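# Washing and Storing Mesh Laundry Bags

Household Care Guidance, Virág Residence Services

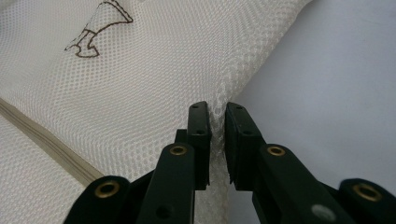 Mesh bags are issued to every apartment in the Virág and Pronport buildings for the washing of small and delicate items. They protect hosiery, undergarments and light knitwear during the cycle, and they keep socks together between the machine and the drying rack. The bags themselves also need regular care. White mesh with a fine pattern of diamond-shaped openings holds lint more readily than an open net, and a tan band running across the fabric makes a convenient line to follow when the bag is laid out for inspection. Residents are asked to use the procedure on this page at the start of the lease and once a month after that.

## What you will need

- A basin or clean sink
- Mild liquid detergent
- A soft toothbrush or nail brush
- A dry towel
- A lint roller or a strip of wide tape
- A flat surface, cleared and wiped

Do not use chlorine bleach. Bleach weakens fine mesh and may discolor the trim.

## Step 1: Empty and turn the bag

Open the bag fully and remove everything in it. Check the corners for hooks, buttons and pieces of tissue. Turn the bag inside out and shake it over a trash can. Lint gathers along the seams, and most of it will come away at this stage if the bag is dry.

## Step 2: Inspect the mesh

Lay the bag on the flat surface and smooth it from the center toward the edges. Look for enlarged openings, pulled threads and small tears. Folds can hide damage, so lift any bunched fabric and look at both sides.

A pulled thread should be worked back into place with the blunt end of a needle. It should not be cut. A tear shorter than the width of a fingertip may be closed with a few stitches in polyester thread. A bag with a longer tear should be withdrawn from use, as small items can pass through the opening and enter the drain pump.

## Step 3: Remove remaining lint

Pass the lint roller over the inside of the bag in one direction only. For seams, use the dry brush and work along the length of the stitching. Brushing across a seam tends to push fibers farther in.

If the bag closes with a zipper, run the slider from end to end and remove any threads caught in the teeth. A slider that sticks can usually be freed by rubbing a small amount of dry bar soap on the teeth.

## Step 4: Wash

Fill the basin with lukewarm water and add a small amount of detergent. Submerge the bag and press it gently for 2 minutes, then leave it to soak. Gray marks along the seams may be treated with the soft brush. Bags with a printed or stitched design should be brushed lightly in that area.

Bags may also be washed by machine, empty and closed, with a light-colored load on the delicate cycle. Do not add fabric softener, which leaves a film on the mesh and slows the passage of water.

## Step 5: Rinse and dry

Rinse until the water runs clear. Roll the bag in the towel and press; do not wring. Hang it open over a rack, away from radiators. Tumble drying is not permitted for bags issued by this office. The heat can warp the mesh and cause a zipper to buckle.

## Step 6: Fold and store

1. Confirm that the bag is fully dry, including the seams.
2. Turn it right side out and close it.
3. Fold it in half lengthwise, then in thirds.
4. Place it in the drawer or on the shelf beside the machine.

Bags should not be stored under detergent bottles. Drips harden in the openings and are difficult to remove.

## Filling the bag correctly

An overfilled bag does not wash well. Fill each bag no more than two-thirds full and group items of similar weight. Close all hooks and zippers on garments before they go in. One bag on its own in a large drum may cause the machine to go off balance during the spin; add two or three towels to even out the load.

Shoes, bath mats and stuffed toys should not be washed in the issued bags. The Pronport laundry room has heavier bags for this purpose, available at the desk until 6 p.m.

## Replacement

Each apartment is entitled to 3 bags. Damaged bags are exchanged at no charge when returned clean and dry to Room 441. Please write the apartment number on a slip of paper and pin it to the bag. Replacement stock is delivered in May, and requests received before the delivery are filled first.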